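Skokbridge riverboat casino: is the hotel tower ever happening?

lowroller_lou
Posted March 7, 2025

Drove past the Skokbridge property this morning and the hotel site is still a fence and a puddle. They promised 552 rooms. I would settle for one, with a working ice machine. Has anybody heard anything since the January hearing?

pushonseventeen
The hearing got continued. Lendstead wants the parking garage approved first and the city wants the road widened first, so each is waiting politely for the other to go through the door.

mrs_hardway
I don't get the hurry for a hotel. Half of us live 29 minutes away. What they need is a buffet that stays open past 8 and more than seven craps dealers on the payroll.

lowroller_lou
You live 29 minutes away. I live in Priria and the last shuttle leaves before my luck turns.

mrs_hardway
Your luck has never once needed a later shuttle, Lou.

feltwalker
Moving the gaming floor off the boat and onto land is the real money. Chauvin did that and went to 701 slots. The tables got squeezed into a corner next to the restrooms, so be careful what you ask for.

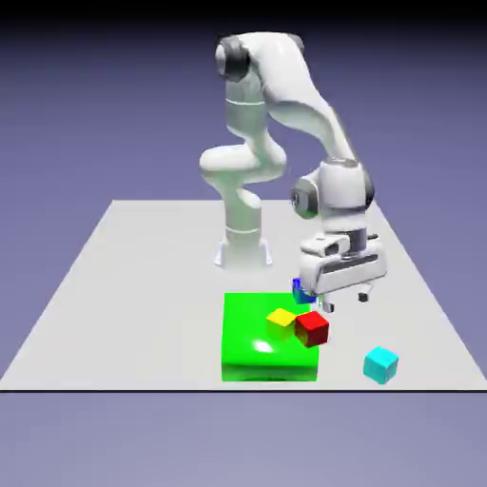
White robot arm on a gray platform, computer rendering

pushonseventeen
Disagree on Chauvin. The corner is quiet, the minimums are lower than they were on the boat and you can hear the dealer. I'd take that over river views through a window no one has washed.

feltwalker
Lower minimums on weekday mornings, sure. Go on a Saturday night and report back. Bring a sandwich.

mrs_hardway
Can we agree that 6 to 5 blackjack is a bigger problem than where the building sits?

pushonseventeen
Yes.

lowroller_lou
Yes. Still want the hotel though. Next hearing is supposed to be posted on the city site, and I'll put the date here when it shows up.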